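Waiting on the Avram Street Bridge
October 9, 2019 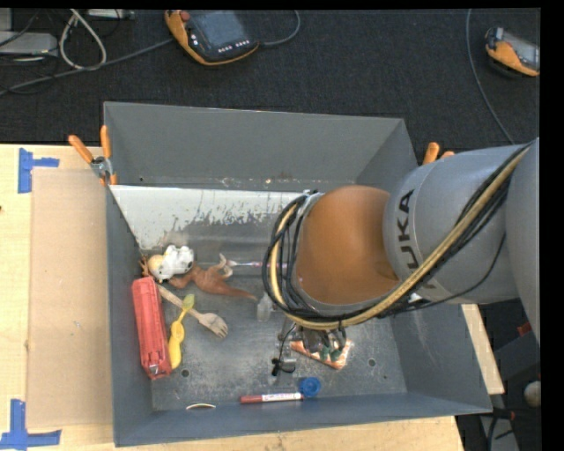
The bridge should have been shut to trucks in January, a reader wrote to us after last month's story on the Avram Street crossing, and everyone at the county who saw the inspection report knew it. The same reader asked why the public had to wait for two people to die before a weight limit sign went up.

We put that question to a former county bridge inspector who worked in and near Vurville until he retired. He agreed to talk at length if we left his name out, because he still does occasional work for towns in the area. We met at his kitchen table and talked for most of an afternoon.

"The reader is right about the report," he said. "I didn't write that one, but I've read it. It's four pages. The part that matters is on the second page and it says the east bearing has moved and the deck is cracked above it. It recommends a load posting. That's a sign. A sign and two posts."

A load posting tells drivers the heaviest vehicle a bridge can take. The county can order one without a vote and pay for it out of the regular road budget. On Avram Street it took until the end of the summer, after a loaded gravel truck went through the railing at the east end and into the creek. The driver died, and so did a woman who was walking on the path below.

The former inspector would not say that a sign would have prevented it. "I don't know that. The state is still looking at the truck, the speed, the railing, all of it. What I can say is that a truck of that weight would not have been on the bridge legally. Whether the driver would have gone by way of Suron like he was supposed to, I can't tell you."

He was more willing to talk about how a report like that one gets handled. The county is responsible for 113 bridges, most of them short spans over creeks and ditches. Each gets inspected on a schedule. The inspector fills out the form, gives each part of the bridge a rating, and sends it in. After that, he said, the inspector has no say.

"You turn it in and it goes in line. If you mark it urgent, somebody is supposed to call you inside of a week. I had years when I marked things urgent and got the call the same day. I had other years when I drove out there again the next season and found my own chalk marks on the concrete and nothing else done."

Did he complain? "Sure. In writing, a few times. I got letters back saying the matter was under review. I kept those letters."

He showed us two of them. Both concern a bridge outside town that has since been replaced, and both use nearly the same wording. Neither gives a date by which a decision would be made.

Part of the trouble, as he tells it, began when the county stopped doing its own repairs and handed the work to Protura, a contractor. He has no quarrel with the crews, he said. Some of them used to be county employees and they know what they are doing. But the contract pays for planned work by the season, and anything outside the plan needs a separate order with its own price. A sign on Avram Street was outside the plan.

"Under the old system I'd call the shop and a guy would load the posts in a pickup. It would be up by supper. Now it's a work order, and the work order needs a code, and the code has to come out of somebody's money. So it sits on a desk. I don't think there was one person who decided to leave it. I think it was on three or four desks and each one of them figured it was moving."

We asked the county road office how long the Avram Street order took to approve. The office said it could not discuss the bridge while the state investigation is open. Protura did not return our calls.

The posted speed on the bridge is 45. Residents have asked for years to have it lowered, mainly on account of the footpath and the bend at the east end. The former inspector thinks they have a point but says speed was never his department. He remembers people stopping their cars to talk to him when he was out there in his vest with a flashlight.

"They'd ask me if it was safe. What do you say to that? I'd tell them it was being looked at. I didn't like saying it. You're standing there with the form in your hand and you know what's on it."

He thinks inspection reports should be posted where anyone can read them, with the date they came in and the date somebody acted on them. At present a resident has to file a written request and pay for copies. Our own request for the Avram Street report was turned down the first time and granted the second, with no reason given for either answer.

He would also give inspectors the power to post a temporary weight limit on the spot, for 30 days or so, while the office makes up its mind. Some other places do it that way, he said, and the inspectors there don't abuse it. The trucking companies would not be happy. Farmers on the Suron side might not be either, since the detour adds a good many miles at harvest time.

"I understand that. My family farmed. But you can plan for a detour if you know about it."

The bridge is now down to one lane, with the railing replaced by concrete barriers. The county says a decision on repair or replacement will come after the state finishes its work, and it has not said when that will be. The former inspector drives over to Suron most weeks to see his sister. He takes the long way.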